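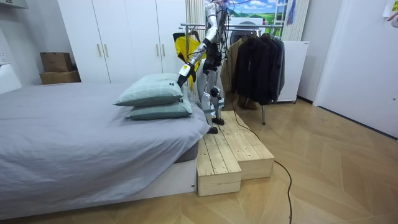 About us

4 min read

Hi, and welcome! We're Skuso, a small company that teaches robots to do housework, and we do it mostly by making beds, moving pillows, hanging up coats and then doing it all over again. I started the company after years of writing software for machines that lived behind safety fences and only ever met one kind of box. Homes are a lot messier than that (mine certainly is), and I wanted to work on the messy part.

What we make is examples. A learning system needs to see a job done many times before it gets the hang of it, and somebody has to produce those many times. That's us. One of our operators guides the robot through a short task, we record what the joints and the gripper did along with the camera views, and then we reset the room and go again. One run from start to finish is an episode. A pillow episode might be as short as picking one pillow up off a stack and laying it at the head of the bed. A coat episode takes longer and goes wrong in more interesting ways.

Our biggest collection is called Ekow, and it's all bedroom work. It stands at 3270 episodes that we kept. I say kept because we throw plenty away! We dropped 725 on the last big review, mostly for boring reasons - a camera had drifted, or the operator changed their mind halfway and the note attached to the run didn't match any more. A fumble on its own is not a reason to drop anything. If the gripper misses the corner of a pillow and the operator goes back for it, we label the miss and the second try and leave both in, and the teams who train on our data tell us those are some of the runs they like best.

The second collection is Okeke, which is clothing. Hangers, rails, jackets on and off. We're still building it and the first target is 1000 episodes. Dark jackets hanging close together are miserable to work with, by the way. On camera they melt into one big dark shape and it's hard to tell where one sleeve stops and the next one starts, so we've spent a silly amount of time on lighting and on how far apart to space the hangers. Some of the runs have them spaced nicely and some have them jammed together the way they'd be in a real hallway, and we write down which is which.

We get asked a lot about our rooms. We have 2 of them, both furnished like ordinary bedrooms, and we like them to stay ordinary. There are wardrobes and blinds and a picture on the wall, and the stuff that piles up in any bedroom gets to pile up in ours too. Between batches we swap the bedding, shift things along and change where the pillows begin. If every pillow started in the same spot the system would learn the spot, and then the first time it met your bed it would grab at thin air. The wooden steps are our own work, plain boards and screws. A humanoid at the foot of a bed needs the right height to reach down from, and we rebuilt those steps more often than I'd like to admit before the arms could get to the pillows comfortably.

Murnutura is the bit of software that ties it together. It started as a spreadsheet with a timer and now it plays back every episode, lines up the camera views with the arm movement, and lets a second person check the labels before anything goes out the door. The person who ran the robot never signs off their own episodes. It slows us down, and I've had customers grumble about it, but I'm keeping it.

As for the people, we're a mixed bunch. A few of us came from engineering, one used to clean hotel rooms (and makes a far better bed than I do), and several had never touched a robot before they joined. Good operators are patient and a bit fussy. You can learn the controls in an afternoon, but moving smoothly and keeping a steady pace over a long shift takes most people a few weeks. We work in short sessions with proper breaks, as guiding an arm is more tiring than it looks.

We share a sample of Ekow with university groups who ask, and we build custom collections for companies with their own robots. If you have a task in mind, write and tell us about it, even if it's only half worked out - a short video of a person doing the job is a great place to start. We're also hiring operators again in May, mornings and afternoons, no robot experience needed. Bring comfortable shoes!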